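**About us**

We're Gomia. Small firm, Dosville, started in July with one arm on loan and a box of dead grippers. We try out robot kit so you don't have to buy three of everything to find out which one works. Grippers mostly. Also arms, wrist cameras, the odd controller.

Marek Oravec runs the bench. Ten years of fixing packing lines before this, so he has opinions on connectors. Ask him about connectors.

**What we do**

You send the gripper, or tell us which ones you're stuck between. We run them on ordinary stuff. Bottles, cards, boxes, a computer mouse. Things with curves, things that slide, things too flat to get under. Makers' own test blocks stay in the drawer, everybody passes on those.

Each gripper gets 293 grasps in the standard set. Same objects, same order, two people swapping over. Then a shorter run of 12 awkward ones picked by you. If your product is a floppy bag, send us the floppy bag.

You get back:

- a log of every grasp, good and bad
- video from the gripper camera, uncut
- a page of plain notes, what we'd buy and what we wouldnt
- the fingers, in whatever state they're in

**Hand-held first**

Most jobs start with a hand-held version of the gripper, no arm. Quicker to set up, and you learn a lot about finger shape before anyone writes a line of code. Ribbed soft fingers against stiff ones, wide pads or narrow, that sort of thing. Camera goes on the tool so the view is close to what the robot will get later. We do it on real tables in real rooms, sofas and windows behind, because daylight messes with cameras and a lab with the blinds down hides that.

Arm tests come after. We have two arms now and a third on order (still on order).

**Cameras and controllers**

Wide lens or normal? Depends on the job. Wide sees both jaws and the room too, bit of bend at the edges. Normal is easier to measure from but loses the fingers when you get in close. We've run both on the Morrison job and will happily bore you with the results. Controllers we compare on lag and on how long it takes to get a new person going. The second one matters more than people expect.

**Pratosico**

Our own logging tool. Not pretty. Tags each grasp as you go, so no more typing up from paper at teh end of the day. Clients get a copy free with any full test. As of September 2024 it holds 542 sessions and the search finally works.

**What we dont do**

No welding, no food hygiene sign-off, no safety certificates. We don't sell grippers and take no commission from anyone who does.

**Getting in touch**

Use the form, or ring the Dosville number and let it ring, the bench is at the far end. Tell us the object, the weight, and what keeps going wrong. A phone photo helps. Parcels any time before four. 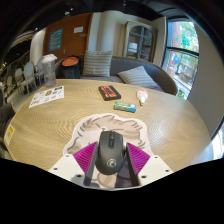

Quotes normally go out in two working days, a bit longer if Marek is away on site.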